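Warum brauchen Roboter Regeln?

Ein Roboter kann stundenlang zugreifen, heben und ablegen, ohne müde zu werden. Er weiß aber von allein nicht, was gefährlich ist. Deshalb gibt es Regeln – und zwar richtig spannende! 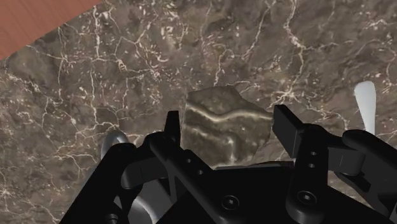 Stell dir vor, du sollst mit verbundenen Augen etwas vom Tisch nehmen. Du tastest dich langsam vor, oder? Deine Finger spüren sofort, ob da etwas Weiches liegt oder etwas Hartes. Ein Roboter spürt das nur, wenn Menschen ihm Sensoren eingebaut und ihm beigebracht haben, was die Messwerte bedeuten. Fehlt das, drückt er einfach so fest zu, wie es in seinem Programm steht. Bei einem Stein ist das vielleicht egal. Bei einer Erdbeere gibt es Matsch, und bei einem Finger tut es richtig weh.

Wer denkt sich die Regeln aus?

Regeln für Maschinen heißen Normen. Eine Norm ist ein Text, auf den sich Fachleute aus vielen Ländern geeinigt haben. Darin steht zum Beispiel, wie man einen Roboter baut, damit er niemanden verletzt, und was man prüfen muss, bevor er eingeschaltet wird. Auch für Roboter in Fabriken gibt es solche Normen. Sie werden immer wieder überarbeitet, denn die Roboter von heute können viel mehr als die von früher!

Dazu kommen Regeln, die sich jede Werkstatt selbst gibt. In der Lernwerkstatt Linora in Grotberg hängen 11 davon an der Tür. Wilmer Puma leitet dort die Roboterkurse und liest sie mit jeder neuen Gruppe laut vor. Die wichtigsten stellen wir euch vor.

Erst im Computer üben

Bevor ein echter Roboter etwas Neues macht, probiert man es in einer Simulation aus. Das ist so ähnlich wie ein Computerspiel: Roboter, Tisch und Gegenstände sind nur berechnet. Wenn dort etwas umkippt oder zusammenstößt, geht nichts kaputt. Man drückt auf Neustart und versucht es noch einmal, und noch einmal, und noch einmal.

Besonders praktisch ist das für Dinge mit krummer Form. Ein Würfel ist leicht zu greifen, der hat ja gerade Seiten. Aber ein Felsbrocken mit Beulen und Mulden? Da muss der Greifer gut stehen: ein Finger links, ein Finger rechts, der Brocken dazwischen. Erst dann darf er sich schließen. In Linora gilt: Ein neuer Griff muss in der Simulation 25 Mal hintereinander klappen. Vorher kommt er nicht an den echten Arm. Geht es beim vorletzten Mal schief, fängt man wieder von vorn an – das gibt manchmal lange Gesichter!

Eine Simulation ist allerdings nie genau wie die Wirklichkeit. Echte Steine können staubig oder nass sein, echte Tische wackeln. Deshalb wird auch danach noch vorsichtig getestet.

Langsam anfangen

Beim ersten echten Versuch fährt der Roboter im Schneckentempo. So bleibt Zeit zum Anhalten, wenn etwas komisch aussieht. Schneller wird er erst, wenn alles passt.

Der rote Knopf

Viele Roboterarme haben einen Not-Halt. Das ist ein dicker roter Knopf, meistens auf gelbem Grund. Wer ihn drückt, stoppt den Roboter. Jede und jeder darf das, auch ohne zu fragen! Niemand bekommt Ärger, wenn es doch nicht nötig war. Danach wird erst nachgeschaut, was los war, und dann gemeinsam entschieden, ob es weitergeht.

Finger weg vom Greifer

Zwischen den Greiffingern ist es am engsten. Aber auch die Gelenke dahinter können kneifen, weil sich dort mehrere Teile gegeneinander bewegen. Fachleute nennen so etwas eine Quetschstelle. Solange der Roboter eingeschaltet ist, bleiben die Hände draußen. Lange Haare werden zusammengebunden, Schals und Bänder kommen in die Garderobe.

Vorher nachschauen

Sitzen alle Schrauben fest? Liegt etwas im Weg, das dort nicht hingehört? Wo stehen die Leute? Dilwyn Foulkes, der in Linora die Maschinen wartet, macht seine Runde jeden Morgen und schreibt alles auf. Alle 14 Tage nimmt er sich die Greifer ganz genau vor.

Und ihr?

Ihr könnt das zu Hause nachspielen, ganz ohne Roboter! Ihr braucht 2 Kochlöffel, einen krummen Stein und jemanden zum Mitmachen. Ein Kind ist der Roboter und hält in jeder Hand einen Löffel. Das andere gibt die Befehle: »weiter links«, »tiefer«, »zu«. Bei »Stopp« muss der Roboter sofort einfrieren, auch mitten in der Bewegung. Danach wird getauscht.

Schreibt zusammen auf, welche Befehle gut funktioniert haben und wo es Missverständnisse gab. Daraus macht ihr eure eigenen Regeln und hängt sie an die Zimmertür.

Kleines Wörterbuch

Greifer: die »Hand« eines Roboters, oft mit zwei Fingern
Norm: eine Regel, auf die sich Fachleute geeinigt haben
Not-Halt: stoppt die Maschine bei Gefahr
Sensor: ein Bauteil, das etwas misst, zum Beispiel Druck oder Abstand
Simulation: ein Versuch, der nur im Computer stattfindet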